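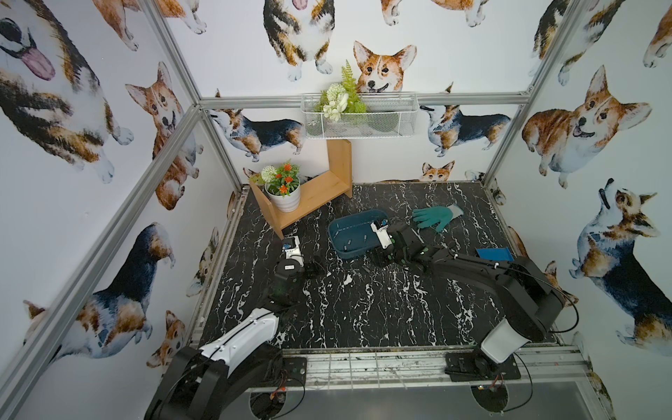

Corgi wallpaper + marble top: show me your cheerful work corners!

Bedlow Home & Bench Forum > Small Spaces > 3,612 views

fernandflange
I am so in love with this corner! Corgis on every wall, a black top with white veins, and a little L-shaped shelf in light wood with a flower pot on its lower step. The paper is the Vornus one a few of you asked me about in May. I went through 2 rolls and would happily paste up more. The wire basket up on the back wall is my favorite bit – fake ferns and white flowers, no watering, and it takes up zero table space.

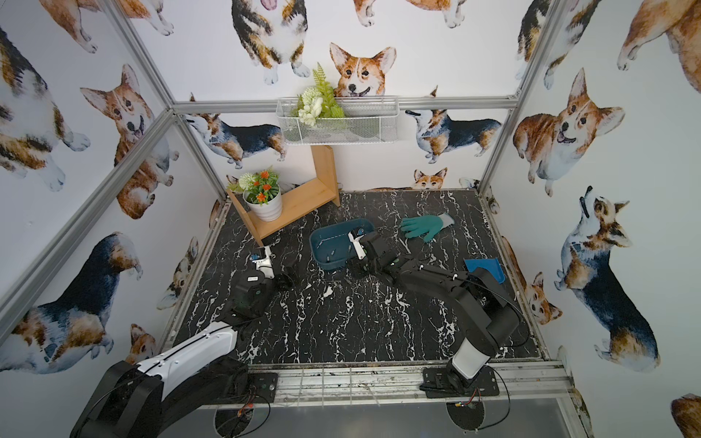 grostow_gal
Love the dogs, but I'd never pick a veined top for small parts. I had one like it and lost washers on it constantly. Plain gray, every time.

fernandflange
Fair, and I do squint now and then! That's what the teal tub is for, though. It's shallow enough to reach into without tipping it, and the color is so dark that anything silver pops right out. The trouble starts when I get lazy and leave fittings next to it.
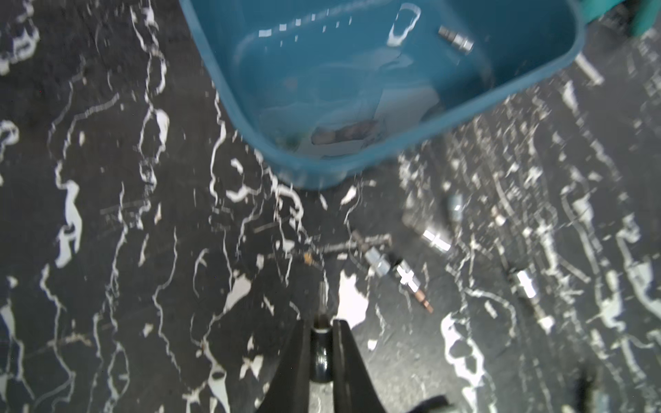

One fitting in the tub, more hardware out on the marble

17mmsocket
Siding with grostow_gal on the top. The tub is great, but put a Pasaribu mat under it and you can stop squinting. Mine is 36 inches wide and wipes clean in seconds. Keep the corgis, obviously.

fernandflange
But then I'd be covering up the marble! I like it too much. I might try a small mat just for the tub – the shelf and the flowers can stay in the back left where they are.
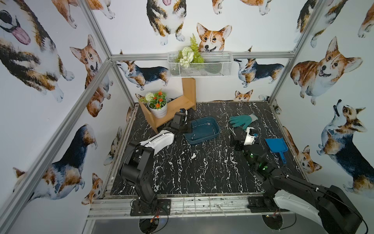

Re: wallpaper near a work area

grostow_gal
Okay, the howling corgi has won me over. Does that paper wipe down at all, or does grease stay put?

fernandflange
Damp sponge, no soap, and go easy on the seams. I've only had to do it near the table edge so far.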